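Kilo Sorting Bins and Counter Mat
Sold by Senov. Item 588.

Open-top plastic bins for holding tableware at a serving counter, dish station or break room. Rectangular body, no lid, no dividers. Available in gray-brown, teal blue and pale pink. Assigning one color to each utensil type simplifies restocking.

Counter mat: dark gray textured rubber, 405 mm deep. Lies flat without fasteners. Trim with a utility knife if required.

Use
Place the mat first, then set the bins along its rear edge. Short utensils such as soup spoons can be stored in bulk. Chopsticks stand or lean against the bin wall and remain accessible from the front. Plates should go in a wider tub to one side.

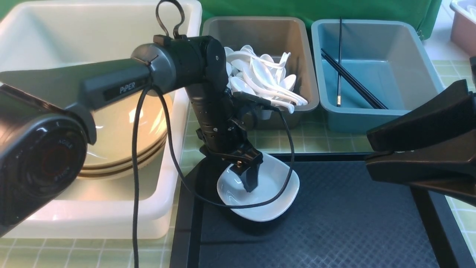 Wash bins by hand with mild detergent. Rinse the mat and hang to dry. Do not stack filled bins.

Supplied: 3 bins, 1 mat. Tableware and plate tub sold separately.
Warranty: 2 years.
Related: Fluko drain tray, Helmy plate tub.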